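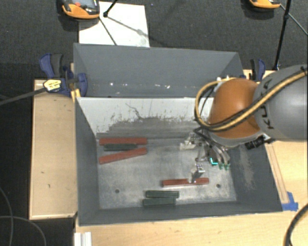
Grinley Bin Picking Setup Guide, spiral bound, 60 pages. Reviewed by Siamak Kiani

Three stars, and one of those is for the binding, which lies flat next to a teach pendant.

The good part is chapter 2: clamp your bins, mark their corners, tie the cables to the arm and run the whole reach at low speed before you load any parts. We clamp ours now. I used to trust gravity.

Rule 19 says to write down every change to the cell, "however small." Kourosh Bakhtiari took this to heart and our October log reads like a diary. The chapter on stopping safely is 3 pages, and one of them is a drawing of a button. Buy it used.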